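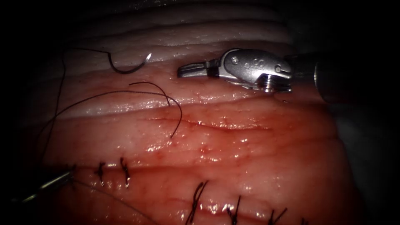 3.2 Tissue, needle and thread

I should say up front that we fussed over the tissue far more than we had planned to. Our first thought was that any soft pad would do for suturing practice, and for the very first exercises it did. But a pad with one even texture lets you get away with a lot! Layered tissue doesn't. The pale upper layer and the pinker surface under it take a needle differently, and the trainees in our Emholm group started talking about that boundary before we had even asked them about it.

So we settled on layered tissue for all 34 sessions. Each trainee worked with a curved needle and black thread, which we picked mostly for contrast (pale thread gets lost in the shine, and then everybody squints). The surface glistens under the light, and those bright little spots can look a lot like a needle tip if you're tired. Two of our raters brought this up on their own in November.

Across the sessions we logged 565 needle passes, using the Udier scoring sheet with 16 items. I'd expected the bite depth items to give us the most trouble. They didn't – the thread items did. A slack strand lying on the tissue can be about to become a loop, or it can just be slack, and the raters had to agree on which before they could score it.
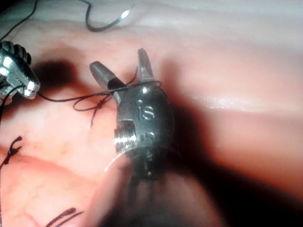 Figure 4. Black suture thread wrapped around the base of the right jaw, with a second strand running across the tissue from the instrument at upper left.

We ended up scoring thread like that as "on the instrument" whenever it touched a jaw, whether or not a knot came out of it later. It's a blunt rule, I know, and the Merkavora version of the sheet splits it into three grades. We tried the grades for a while and kept arguing over the middle one, so the tables in Section 4 use the simple version throughout.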